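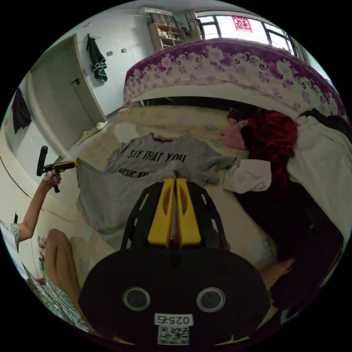
Camiseta cinza estendida na cama, gola para cima, antes de dobrar. O resto da roupa à direita.

**Caderno da oficina – dobra de roupa, quarta-feira, manhã**

Continuação do teste de dobra em superfície macia. Na mesa já temos o procedimento fechado, na cama ainda não. O colchão cede quando se apoia o joelho e a peça anda junto com a colcha.

Peça de hoje: camiseta cinza com letras pretas no peito (SAY THAT YOU na primeira linha) e vermelho por dentro da gola. Boa para treinar porque a gola aparece de longe e dá para conferir a orientação sem virar a peça. Na ficha entra como 902.

Sequência usada:

1. Estender de frente, gola para o lado oposto a quem dobra.
2. Soltar a manga direita e a barra, que ficam enrugadas do lado da pilha.
3. Alisar do centro para fora, sem puxar pela gola.
4. Lateral esquerda até o meio, manga para trás. Repetir na direita.
5. Barra até a gola, em 3 partes.

O passo 2 é o que mais atrasa. Com a pilha encostada na peça, a manga volta a amassar assim que se mexe em outra coisa. O Wilson Ayala sugeriu deixar um palmo livre entre a pilha e a área de dobra. Testei em duas camisetas e melhorou, mas falta espaço para as peças prontas – foram para a cadeira.

Tempo limite por peça continua em 100 segundos, contando desde que a peça sai da pilha. O Aníbal acha folgado para camiseta e curto para moletom. Concordo quanto ao moletom. Proposta: separar por tipo na próxima ficha.

Sobre a estampa: dobrando em 3, as letras ficam marcadas pelo vinco se a peça passa a noite embaixo das outras. Na caixa da Olel vieram camisetas com essa marca. Tentar a dobra em 2 nas estampadas e comparar depois de um dia.

Pendências:

- colcha mais lisa, a atual escorrega
- refazer a série de 12 camisetas com a pilha afastada
- perguntar na Cesasa se querem a estampa para fora ou para dentro
- passar as medidas da dobra final para a planilha do Nornent (o Aníbal tem o acesso)

Meias e peças pequenas ficam para a tarde.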